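Kategorie: Anleitungen / Robotik / Offene Halle
14 Kommentare | 37 mal geteilt

Körbe sortieren mit zwei Armen: So läuft die Vorführung

Kurz mitgeschrieben beim Besuchertag von Turnevholm, Juni 2018. Aufgabe heißt dort intern "Sodora". Kleine Einkaufskörbe nach Farbe zusammenbringen. Klingt banal, ist es nicht. Gezeigt hat es Khoa Ninh, Fragen beantwortete Markos Giannakopoulos. Wer das bei sich am Tag der offenen Tür nachmachen will, hier die Schritte.

1. Tisch vorbereiten

- Körbe kreuz und quer hinlegen, ruhig schräg. Gerade ausgerichtet lernt das Publikum nix.
- Besucher 2 Meter weg vom Tisch. Klebeband am Boden reicht.
- Beide Arme in Grundstellung, Not-Aus einmal drücken und wieder lösen.

2. Greifen

- Finger ganz auf, erst dann runter.
- Von oben an Rand oder Henkel anfahren. Hochgestellte Henkel nerven, vorher umlegen oder bewusst als schweren Fall drinlassen.
- Langsam! Ninh fährt mit 20 Prozent Tempo, sonst sieht man vom Publikum aus garnichts.
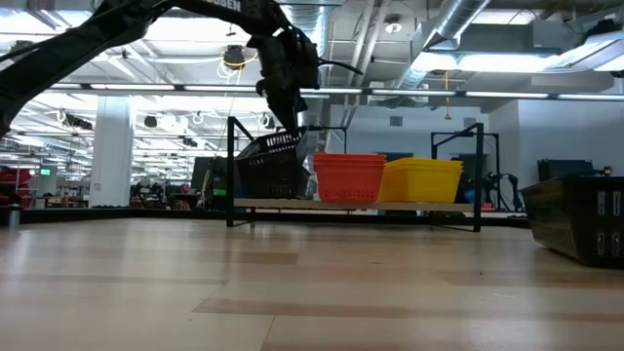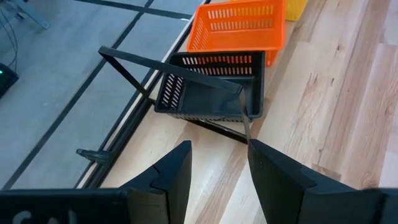 Schwarz, Gelb und Rot auf der Holzplatte: 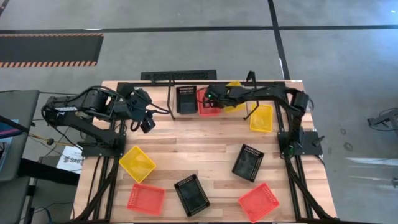

3. Ablegen und stapeln

- Gleiche Farbe ineinander. Korb erst über dem Stapel ausrichten, dann absenken.
- Klemmt einer: Finger auf, hoch, neu ansetzen. Nicht drücken.
- Fehlversuche nicht verstecken. Die Leute fragen dann viel mehr.

4. Fragen aus der Runde

Wieviele Durchgänge bisher? 1.734 laut Protokoll, sagt Giannakopoulos. Andere Körbe möglich? Ja, aber Griffpunkte neu einlernen. Software heisst Notlow, gibts bisher nur intern. Geht auch ein Arm alleine? Geht, dauert halt, und die Reichweite wird knapp.

Nächster Termin im September, Anmeldung vorne am Empfang. Kabelführung reiche ich noch nach.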